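Holtencombe Robotics Club
Shop and bench walk-through, summer session
Checked by: Ginette Després
Date: Jul 27, 2018

Okay, same sheet as last time, same boxes, except I get to do the comments now and I write long. If you only want to know what needs fixing, look for the word FIX. Everything marked OK was OK when I walked past it with the clipboard, and if it has gone wrong since then please write it on the sheet by the door and don't just tell me in the hallway (I forget, I really do).

1. WALKWAYS AND FLOOR

Path from door to benches clear: OK
Path from benches to back exit: FIX
Bags off the floor: OK, mostly
Comments: The back exit had the spare wheel crate parked in front of it. I moved it, but it weighs a ton and it's going to drift back there unless it gets a real home. Arif suggested under the long bench, and I think that's right, as long as whoever sits at that end doesn't mind losing the leg room. Bags were much better than in spring! One strap was hanging into the aisle and that was all.

2. POWER AND CORDS

Extension cords in good shape: FIX (one)
No strips plugged into strips: OK
Main switch reachable: OK
Comments: The orange cord has a nick in the jacket near the plug end. I put red tape on it and took it to the office, so please don't go get it back. I know it's the long one and I know everybody likes it. Ashley has asked for a new one and we should have it in August. Until then the drill press stays where it is and you bring the work over to it.

3. BATTERIES

Charging shelf clear of paper: OK
Charger set to the right type: OK
Swollen or dented packs pulled: FIX
Labels readable: FIX
Comments: Pack 7 is puffy. Not hugely, but if you lay it on the glass it rocks, and that's enough for me. It's in the metal bin with the lid on. Pack 12 and pack 13 have labels so rubbed I had to hold them up to the window, so somebody with nice handwriting, please redo those. Also, and I say this with love, the charging log has a gap of nearly a week in it. If you put a pack on, you write it down. Name, pack, time on, time off. It takes less time than finding your pencil.

4. GRIPPERS AND FINGERS

Finger pads firmly seated: OK
Screws snug on the housings: FIX (one)
Nothing caught in the jaws: OK
Cables tied back from the moving parts: OK
Comments: I opened and closed every one slowly by hand and then again at normal speed. On the Stostow one the bottom left screw was turning freely, so I tightened it and put a dot of paint across the head. If the dot line is broken next time you look, it has moved, come tell me. The pads get shiny when people wipe them with the bench cleaner, so use a damp rag and nothing else. Elis wants to try the softer pads on one pair before the Munshi contest and I'm all for it, only do one pair, so we can compare.

5. THE ARM CELL

Stop button works: OK
Tape line visible all the way around: FIX
Speed limit set before students arrive: OK
Second person present when powered: OK
Comments: I hit the stop button three times from three different poses and it quit each time, very satisfying. The yellow tape has lifted at the corner by the sink and people's shoes are dragging it in. New tape is in the cabinet, second drawer. Clean the floor first or it'll peel again in two days, ask me how I know. The code for the tool cabinet is still 2082, and yes, I'm aware that writing it on a checklist makes it a pretty poor secret. We're changing it in August anyway.

6. HAND TOOLS AND SOLDERING

Irons off and in stands: OK
Fume fan runs: OK, but loud
Safety glasses, enough for everybody: FIX
Cutters and knives put back: OK
Comments: The fan sounds like a lawn mower with something stuck in it. It still pulls air (I held a tissue up to it and the tissue went flat), so I'm passing it, but Obaidul is going to take the cover off and look. Three pairs of glasses are scratched so badly you'd be safer guessing. I tossed them. If you own a pair you like, bring it.

7. PEOPLE STUFF

Hair tied back, sleeves up: OK
Closed shoes: OK
Food away from the benches: FIX
First aid kit full: FIX
Comments: We're out of the small bandages again. Plenty of the giant ones, which are useless on a fingertip. And I found cracker crumbs in the tray with the bearings. I'm not looking for a confession, I'd just like it to stop. There's a perfectly good lunch table outside.

8. LEFT OVER FROM LAST TIME

Shelf bracket by the window: done, thanks Arif
Uvside motor mount with the sharp edge: done, filed down and I ran my thumb along it
Lamp over bench two: still flickering
Sign for the stop button: still not up
Comments: The sign is printed. It's in my folder. It has been in my folder a while and I take full blame. I'll put it up before I leave today. For the lamp I need a taller ladder or a taller person.

Ashley, if you could sign under my name when you've been through it, I'll put the copy in the binder.

Walked and written up: G. Després
Second look: ____________

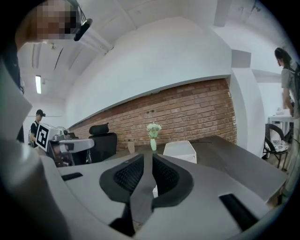 Can a student reset the arm after the stop button has been pressed?
Only with a mentor standing next to them. Find out why it was pressed, make sure all hands are outside the tape, and then the mentor twists the button to release it.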